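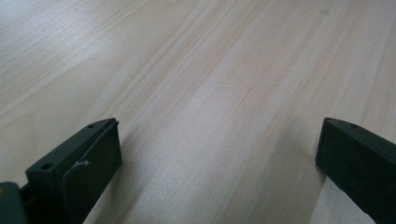 Posted by ykao_135, December 30, 2017

New table top finish question. Pale wood, I think pine, seller didnt say. Want to leave it light, no stain. Wipe-on poly or hardwax oil? Kids, coffee, homework.

stikilix wrote:
Oil. Poly goes yellow on pale wood, ask me how I know

Chow2050 wrote:
Water based poly doesn't. Been using it since forever - no yellow. Oil on a softwood with kids = rings by Easter.

stikilix wrote:
Rings sand out. Poly you strip the whole top.

ykao_135 wrote:
Ok but does it already have something on it? Gets a shine near the window. One more with my mug. 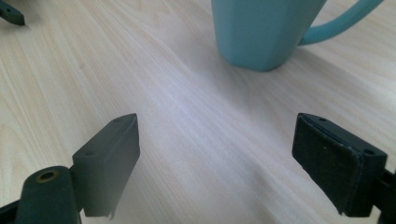 Reading time: 2 min

Chi-keung Tsai wrote:
That glare says finished to me. Put a drop of water somewhere you won't see. Beads up, theres a coat on it. Nice mug btw

Chow2050 wrote:
Bare wood sanded fine can shine too, wouldn't go by a photo. Agree on the water drop tho.

stikilix wrote:
If it's sealed oil won't soak in, you'd have to sand first. Start at 120. Go with the grain!!

Chi-keung Tsai wrote:
Or leave it alone and buy coasters. Looks fine to me.

ykao_135 wrote:
Ha. Husband said same. Will do the drop underneath tonight - and is teh underside supposed to get finish too?

Chow2050 wrote:
Yes. Both sides or it cups.

stikilix wrote:
Never done the underside, never had one cup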